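Papers > Manipulation > Lamero: Two-Arm Stacking > 5. What Went Wrong

5. What Went Wrong

I promised in the introduction that I'd be open about the failures, so this section is longer than the one on successes. We ran 1,560 stacking trials on the two-arm cell at Ukby, all with the same Lamero controller and the same three-block task, and 165 of them failed. A trial counted as failed if the tower fell, if a block landed outside the taped square, or if either arm went into a protective stop before the task was done. I know some groups restart after a protective stop and count the second attempt. I didn't, and if you compare our numbers with the Holonari baseline in Section 4 please keep that in mind.

5.1 Letting go too early

The most common failure was also the most embarrassing one. In 79 trials the gripper opened before the block had touched the one under it. Sometimes the drop was so small that the block still landed more or less flat and then slid, and sometimes it caught an edge and took the tower down with it. When I first saw this in the logs I blamed the depth estimate, and I lost most of February to recalibrating cameras that were fine.

The real problem was in how Lamero decides that it has made contact. It watches the vertical force coming out of the Texier estimator and calls it a touch when the reading crosses a threshold and stays there for a few samples. That works well on a slow, straight descent. But we slow the arm down hard just before placing, and the braking shows up in the estimate as a short upward push. If the arm brakes late enough, the push lasts long enough to pass the check. So the controller thinks it's standing on something, opens the fingers, and reports a good placement. The nasty part is that the log looks completely clean - I had to line up the video with the force trace by hand before I believed it.

I tried the obvious fix first and raised the threshold. This got rid of many early releases, but now the arm leaned on the tower before it noticed anything, and short towers that used to survive started getting shoved sideways. I put the threshold back where it was. What helped more was to ignore the force reading during braking altogether, let the arm settle, and then creep down at constant speed until the force rises. It costs a little time per block and I think it's worth it. The third block still gives more trouble than the second, probably from small errors adding up as the tower grows, though I haven't separated that from the braking effect and wouldn't want to put a number on it.

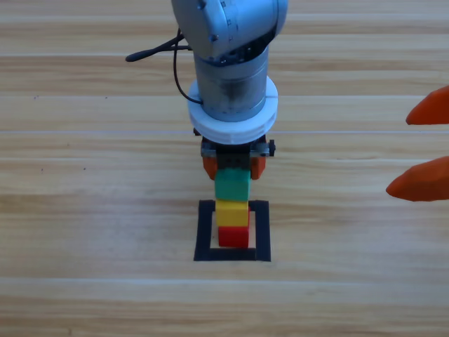
5.2 | SHARED WORKSPACE FAULTS

Figure 4. Placing the third block. The green block is still in the fingers, with a very thin gap left above the yellow one, and the fingertips of the second arm are at the right.

The gap in Figure 4 is the part of the motion I care about most, and it's also where the second group of failures lives. In 70 trials the placing arm was fine on its own but the second arm got involved. Our planner gives each arm a keep-out volume, and the two volumes are supposed to be updated together. They weren't always. If the update for one arm came in late, the planner checked the new path against an old pose, found a conflict that wasn't there, and stopped both arms with a block in the air. A smaller number went the other way, with the conflict real and the check passing. Those ended in fingertip contact at low speed and a protective stop, and I consider them the only true safety events in the study.

After the first of these I cut the speed of both arms whenever they share the area over the square, and I made a missing update count as a conflict. We get more false stops that way. I can live with those.

The remaining 16 failures were a mixed bag: bad grasps, blocks that started the trial tilted, and one lost network connection that I left in the totals. I didn't find a pattern in them. The braking fix and the update rule both went in after the main run, so the rates in Section 4 don't include either one, and the rerun with both switched on is described in the appendix.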